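To: wearable-capture list
Subject: Re: Kuusisto wrist kit, worth the money?
Date: September 25, 2018

On the list last month, someone wrote:

> We have a small budget left over and I've been looking at the Kuusisto
> wrist kit, the one with the printed marker cuffs and the straps. Has
> anyone here lived with it for more than an afternoon? The demo at
> Heltham looked great but it was all blocks on a clean table, and we
> want chores. Also, is the cable version OK or should we hold out for
> the wireless one? And how bad is the calibration?
>
> Sorry if this has been covered, the archive search is broken for me.

The archive search is broken for me too, so you're in good company. And sorry for taking so long with this, I meant to write in August and then we moved offices and I couldn't find anything, including my notes.

So yes, we've had the kit for a while now, and I like it, with some grumbling. We bought the cable version. We use it for teaching data: a person does a chore wearing the cuffs, we get wrist paths out of it plus the head view, and that goes into the training pile for our arms. If you're after fingers, this isn't your kit. It gives you the wrists and you get the fingers from the video, or you buy a glove from somebody else and have a different set of problems.

The straps first, because that's what your people will complain about. They're plain black fabric and they hold well. On a skinny wrist you have to pull them tighter than feels nice or the cuff creeps around toward the thumb side, and once it has crept your offsets are off and you may not notice until you look at the numbers that evening. I put a pen dot on my skin at the start of each run and look at it at the end. Very scientific! It has saved me from keeping bad takes more than once, though.

Calibration is fine. You hold your hands up, you turn them over, you touch the little plate, the software beeps. The first time took me most of a morning (I had the left and right cuffs swapped, and the software will happily let you do that). Now it takes me less time than making coffee. I would like it a lot more if it warned you when it was unhappy. It just gives you a worse fit and a green check mark.

Tracking is good as long as the head camera can see at least one marker on each side. The cuffs have several panels for that reason, and turning your wrist mostly just hands you over from one square to the next. What kills it is reaching deep into things. Cupboards, dryers, the back of the fridge. We ended up leaving the fridge out of our chore list altogether. Glare is the other one - under a bright ceiling lamp the white borders wash out, and I got much better results after I switched half the lights off. Dim is fine, within reason.

Out of 254 takes in our first batch we threw away almost 50, and I'd blame the kit for maybe half of those. The rest were me forgetting to press record, or talking to someone with my head turned the wrong way. One whole string of them went because I'd updated the Flurnine plugin in the middle of a session, which I can't recommend to anybody.

About chores, which was your real question. Wiping, folding, stacking, all easy. Anything with thin plastic is where it gets interesting, and trash bags have become my favorite test for the whole setup. Your hands end up close together, you're pinching and folding a tiny bit of black film, and the bag is shiny and puffs up over the rim and gets in between your wrists and your face. If a kit can give you clean paths for both hands through that, it'll do for your kitchen table.
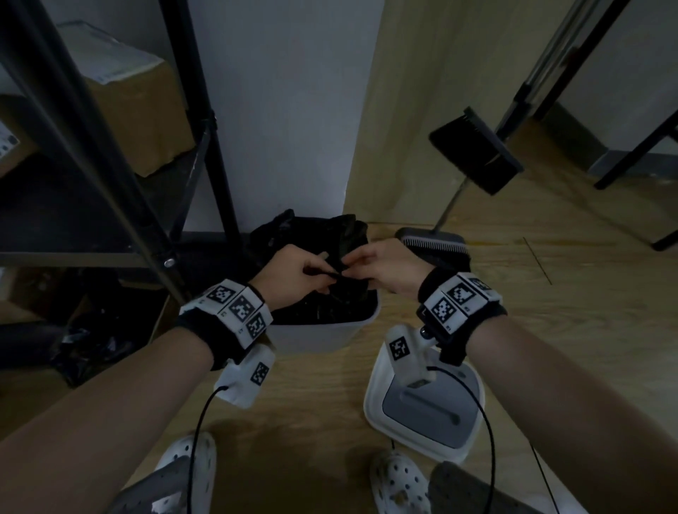

Now the cables. They're thin and soft and you forget them faster than you'd think, but you do have to plan where they go. I let mine hang down and run back behind me along the floor, and I keep my feet still once I've started. Walking chores are a pain. I tried sweeping a whole room and by the second turn I'd wrapped myself up like a parcel. If most of your list is walking around, wait for the wireless one, if it ever ships. If most of it is standing in one spot with your hands busy, get the cable version and spend the difference on spare straps. You'll want two sets at least, they get gross.

I also had a Vellis set on loan for a bit. It's lighter, and the software is prettier, and I liked the clip better. But it lost my left hand every time I crossed my arms and I couldn't get a straight answer from support about it. Kuusisto support took 2 days to write back and then fixed my problem in one mail, so they get a point for that.

A few small things, in no order. The manual is wrong about the light on the side, solid means charging and blinking means full. Don't wipe the markers with alcohol, I smudged one and had to order a replacement panel. Long sleeves are a bad idea. And the export writes the timestamps in local time with no zone, so if your head camera logs in UTC you'll have a fun evening.

If you want, I can put a couple of raw takes up somewhere so you can run them through your own pipeline before you spend anything. They're big files, so tell me where you'd like them. And if anybody has gotten the export to write quaternions in the order the docs claim, please write to me off list.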